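Nerys Bellis on three years with the student naval unit

Nerys Bellis is already on her second pot of tea when I find her, at a corner table in the students' union with a rucksack the size of a small child on the chair beside her. She has come straight from a weekend at sea, she tells me, and is still swaying a bit. "It goes off by Tuesday," she says. "My housemates think it's hilarious."

Nerys is in the last year of a geography degree and the senior midshipman of her university's naval unit, which takes students from any course and trains them one evening a week through term. She joined in her first month, and freely admits she had no great plan.

"I'd gone to the freshers' fair for the netball," she says. "The netball queue was enormous, so I wandered off, and there was Dwynwen Kemeys with a tide table and a tin of shortbread. She talked to me for twenty minutes about the Irish Sea. I'd never set foot on anything bigger than the Pitley ferry, and I told her so, and she said that was fine, the ferry counted!"

There were 234 names on the sign-up sheet that autumn, and after the interviews and the medical the unit ended up with 68 students on its books. Nerys was sure she'd made a mess of her interview. She was asked what she would do if two people in her team weren't speaking to each other, and she said she'd probably put the kettle on.
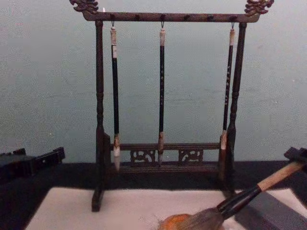
Learning the ropes (and the charts)

Drill nights are on a Friday, which she grumbled about for the whole of her first term. They start at seven with a muster, then there's a talk or some classroom work, and then everyone goes down to the mess and stays far too late. Most of what she knows about navigation came from those evenings, and from Eifion Nicholas, the unit's coxswain, a retired fisherman's son from Stasby who marks chartwork in green ink and is, by her account, impossible to hurry.

"Eifion would let you get it wrong all the way to the end," she says, laughing. "You'd plot this lovely course with all your sums written down the side, and he'd look at it for ages and say, well, Nerys, you've put us in a car park. And then he'd sit with you and do the whole thing again from the beginning, even if it was ten at night and he had an hour's drive home."

Her first proper passage was the Easter deployment in the training boat Bralier, round the coast and back in short hops. She was seasick before they had cleared the harbour wall. On the second night, though, she had the middle watch with Ibsa Tefera, an engineering student a year ahead of her, and she still talks about it with real fondness - the lights ashore, the awful cocoa, Ibsa reciting the buoyage system under his breath like a bedtime story.

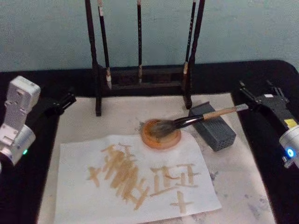

"I think that was when I stopped feeling like a visitor," she says. "I'd been waiting for somebody to notice I wasn't the right sort of person for it. And Ibsa just handed me the log and went to check the engine, and I thought, oh, right, I'm writing the log, then."

By the end of this summer she will have logged almost 2,000 nautical miles. She has also learned to splice, to give orders without apologising first, and to cook a chilli for twelve at an angle. In August she takes Bralier's sister boat, Ellis, over to the Channel Islands as second in command, with a crew who are mostly first years.

I ask whether she'll be joining the Navy once she graduates, and she takes a good long while over her answer. There's no obligation on anyone in the unit, and plenty of her friends have gone off to be teachers and accountants. Bergþóra Holst, her closest friend from that first intake, is starting a doctorate on sea ice and has no wish to wear a uniform again, although she's already asked to come back for the summer ball.

"I've got the forms," Nerys says. "They're on my desk, under my dissertation. I'd like to do hydrography, I think, the survey side of things, as it's the bit where my degree would be some use. But my mum would like me home for a few months first, and I'd quite like that as well."

She looks at the clock, says something unprintable about a seminar, and starts hauling the rucksack on to her shoulders. New students can come along to any drill night in the first four weeks of term, she adds from halfway to the door, and they should bring a pencil and a warm jumper.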